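Horko arm fault — notes from our September meeting, Gotbridge workshop

Present: Nhung Châu (chair), Mircea Ilie, the two from Endotberg on the phone, and me taking the minutes, so blame me for the spelling.

1. Last month's notes
Agreed, apart from Mircea's name, which I'd managed to spell two different ways. Sorry, Mircea!

2. The late stop
Nhung went first. On run 1792 the right arm was told to stop and carried on closing its hand for nearly 10 seconds. Nobody was hurt and nothing was broken, but we all agreed it counts as a safety matter and goes in the book as one.
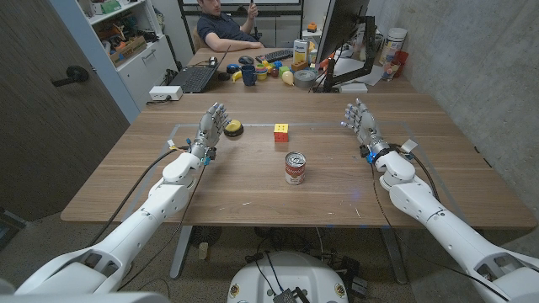 The stop command is logged on our side straight away, and then there's a gap before the arm does anything with it. Mircea thinks the message is sitting in a queue behind the finger readings, and I'm with him on that. We went back and forth over whether the objects matter — the yellow-topped button, the cube and the soup can all stay inside the grey tape for the repeat runs, so at least we're comparing like with like. Endotberg want 40 repeats. Nhung said 30 and we settled on 30.

3. Status lights
I raised this one (again, I know). During the late stop the fingertip lights stayed blue the whole way through, so anyone going by the lights would have thought all was well. Endotberg will look at whether the colour can follow the stop signal.
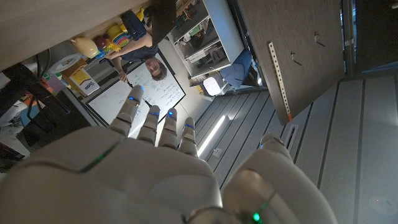 Can we keep running the arms while this is open? Only at the slow setting, with one person at the main power switch for the whole run and hands kept off the table.

Mircea asked for that in writing, so there it is. He'll also stick a copy on the door.

4. Furtună update
The new Furtună controller software is meant to put stop messages first. Nhung wants it tried on the left arm before it goes anywhere near the right one, and I said I'd do it if somebody shows me how to roll it back — 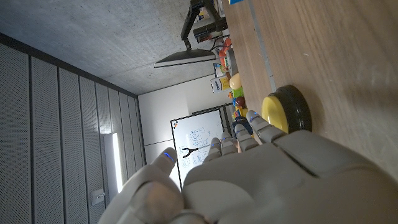
which Mircea will, after lunch tomorrow. If the left arm behaves, we move on to the right and start the 30 repeats.

5. To do
Mircea: queue timings to Endotberg, notice on the door.
Me: left arm update, fault book entry.
Nhung: ring Horko about a spare wrist cable.

Finished at 4.20 pm.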